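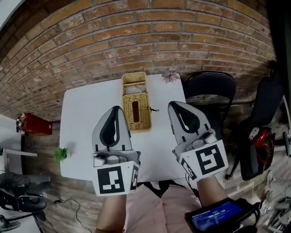
Good afternoon, and thank you for staying after the coffee. My subject is lime mortar, and why old walls become sick when we repair them with cement. I learned this slowly, in my first years at Paquette, when I believed that a stronger material is always a better material. Look at the brick on the screen, behind the white table: it is a curved wall, with pale lines of mortar between the courses and patches of whitewash. A surface like this has a history of small repairs, and before you touch it you should try to read them.

(pause, next slide)

**Why the joint must be weak**

- Brick moves a little in every season. The mortar must move with it.
- Moisture wants to leave through the joint. If the joint is hard cement, the moisture goes out through the brick, and in winter the face of the brick falls off.
- Say slowly: "The joint is the part we agree to lose."

**The Nurnudau granary**

Tell the story short, I always make it too long. The outside was repointed with cement, one side only. After 12 winters the cement was still perfect and the bricks around it were hollow like old teeth. We raked out the joints by hand, 2 centimeters deep, and filled them again with lime putty and sharp sand. It took us until November, which was too late — we had to cover the work with burlap against the frost.

Show the bag of sand now, if it has arrived. Let people touch it.

**Money**

Somebody will ask. At Plududside the owner paid for 600 hours of hand work, and he was angry with me in the beginning. Explain what was in these hours: raking, brushing, wetting the wall, and coming back in the evening to wet it again.

**Questions**

- Whitewash: yes, lime only, in thin coats. No plastic paint.
- Can I mix a little cement in the lime? My answer is no. Be polite.
- Handouts are near the door, I printed 70. Please take one each.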